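Sorting small parts in a clear divided box 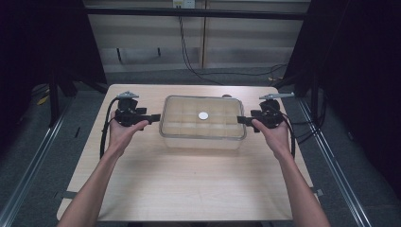

Last updated: July

I have been moving my small parts out of jars and into clear plastic boxes with a grid inside. The one on the table is rectangular, with rounded corners, and you can see the wood of the tabletop straight through the bottom. I have been using this type long enough to have opinions on it.

The parts used to live in a Memix drawer cabinet with opaque fronts. Labels fell off, I relabeled them, they fell off again. The drawers also stopped short of full extension, so anything at the back had to be fished out by feel. I gave up on it after I found the same M3 washers in four places, two of them labeled as M4.

Requirements for the replacement:

Contents readable from the side as well as from the top.
Cells small enough that one part type fills one cell.
Corners I can get a fingertip into.
Total weight under 800 grams when filled, so a box can be carried one-handed by the rim.

The last one decided most of it. A box full of nylon spacers weighs next to nothing. The same box full of steel nuts came out at 858 grams on the kitchen scale, and at that weight I no longer trust the rim. Leaving the end cells empty brought it down to 715, and I have kept it that way. Steel now gets its own box and is never filled past half the cell height.

Flat parts are the real nuisance. A thin disc lying flush on smooth plastic has no edge to pick up. Fingernails work on a single piece and get tiresome by the tenth. Sliding the piece to the cell wall and tipping it up against the wall works better, provided the wall is taller than the disc is wide. For anything wider I put a scrap of thin foam in the cell. Press one side of the disc down and the other side lifts. The foam costs a couple of millimeters of depth and hides the tabletop, which I can live with.

White parts in a clear box on a pale table are easier to find than I expected. Clear parts are not. I keep a sheet of dark card from Brostberg, cut to the footprint of the box, and slide it underneath when I am looking for polycarbonate washers.

Labels: I tried printed tape on the dividers and it peeled within a month. What has lasted is a paper map, one per box, drawn as a grid and kept under the box. Each box has a number and each cell has a row letter and a column number. The inventory is a plain text file, one line per cell, 529 lines as of this update. Searching it takes less time than opening a second box.

Changed since the first version of this page: I removed the section on the Pusitz inserts. They were fine, but the outer size was revised and the new ones rattle in my boxes. I also corrected the foam thickness, which I had given as 5 mm. It is 2 mm.

Still open is what to do about springs. They tangle in any cell size I have tried.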